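用手持夹爪数据做抓取前位姿对齐:处理流程

本页接着Zitine采集流程的安装说明往下写,假定标定已经完成,轨迹已导出到本地。目标是从每段演示里切出“接近段”,并把夹爪开度与画面对齐到同一时间轴。

一、数据组织
每段演示单独一个目录,内含视频、末端位姿和开度三路数据。位姿按自身时钟记录,不要先重采样再对齐,否则插值误差会混进时延估计。本批共168段,划出20段作验证,其余用于训练。

二、时延估计
1. 每次开始录制前,将夹爪完整开合两次。
2. 在视频中跟踪两指内侧边缘,得到像素间距曲线。
3. 将该曲线与开度读数各自归一化,做互相关,取峰值位置为时延。
4. 峰值不明显的段落直接剔除,手工修补的结果不稳定。

三、切分接近段
以开度开始持续减小的时刻为终点,向前取30帧。开度曲线先过中值滤波,窗口取奇数。若窗口内末端速度始终接近零,说明操作者在停顿,应继续向前找到运动起点再截取。

四、遮罩与纹理检查
手指在图像中的位置相对固定,可以用一张静态遮罩盖住指体。指间区域必须保留,策略网络主要依靠这一部分判断横向偏差。遮罩边缘向外扩几个像素,但不要把手指投在台面上的阴影一并盖掉,阴影随高度变化,是有用的深度线索。

木质台面需要单独检查。木纹方向性强,沿纹理方向移动时特征点容易滑移,视觉里程计会低估位移。处理办法是提高特征点的角点响应阈值,并在每个网格内限制点数。浅色板面上的高光带也应留意,它不随台面移动,跟踪点落在上面会引入假运动。

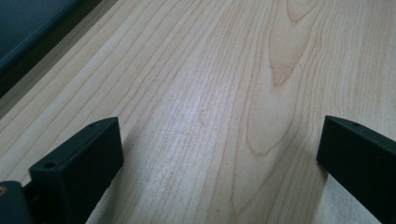 Mererid Gwynne在页后留言:我按第四节的参数跑过,网格限点之后漂移确实小了,但训练到2000步左右验证误差又抬头,换成随机遮罩才压下去。静态遮罩会不会让网络记住了遮罩边缘的形状?

有这种可能。遮罩边缘在所有样本中完全一致,网络可以把它当作固定参照。建议训练时对遮罩做小幅平移和缩放,推理时恢复静态遮罩,两种设置的验证误差都记入日志,便于比较。

五、导出
运行Clekier的打包脚本,输出前核对三项:时间戳单调递增;开度单位统一为毫米;四元数符号连续。符号跳变的段落逐帧取反即可修正,无需重新录制。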